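The Vorkbridge Hop

My uncle Jozef Hoekstra flew the same route for most of his working life, Vorkbridge to Celtstead and back again, and he used to say he could do it with a bag on his head. I never liked hearing that, mostly as I was usually sitting behind him when he said it.

I'd got a job with Fidarach the winter I turned twenty. Cabin crew, if you can call it a crew when it's you and a flask. The plane was a Cuypers, a twin-prop with 36 seats and a galley the size of a bread bin, and in January you kept your coat on until the trolley came out. Forty minutes if the wind behaved! The record was held by Thijs Coppens, who'd once done it in thirty-one and never let anyone forget it (he had it written inside his locker door).

Anyway, the night I want to tell you about, Thijs was in the right-hand seat and Jozef was in the left, and we had two passengers. One was asleep before we'd shut the door. The other was a woman in a green hat who asked me if the propellers were meant to look like that.

I said like what.

"Sort of lazy," she said.

So I went up front and told them, and Thijs laughed, but Jozef didn't. He looked out of his side for a long while. Then he asked me, very politely, to go and sit down and put my belt on, and I knew, because he'd never once been polite to me on an aeroplane.

We lost the left one over the water. There wasn't a bang. It just got quieter on that side, and the nose swung, and the flask rolled all the way down the aisle and hit the back wall. The woman in the hat caught my eye and gave a little nod, as if I'd brought her the right sandwich.

Jozef brought us round and took us home to Vorkbridge, low, with about 200 feet of cloud to break through at the end and rain coming sideways. He talked the whole way down. He told Thijs about a boat he was thinking of buying. The sleeper didn't wake until I touched his shoulder, and then he asked if this was Celtstead.

I had tea all down my uniform, and my hands wouldn't do the buttons. I went back to my flat, put the lot in the machine and sat on the floor next to it till morning.

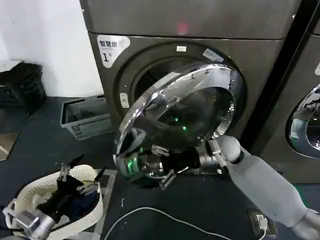
The washing, the morning after.

Jozef rang at seven. I thought he'd want to talk about it, and I'd got a whole speech ready about how I was giving notice.

"Did you pick up my flask?" he said.

I said I had.

"Good. Bring it tonight, will you? They've given us the other plane."

I looked at my shirt. The stain had been on the left cuff, same side as the engine. Then I went to find the iron.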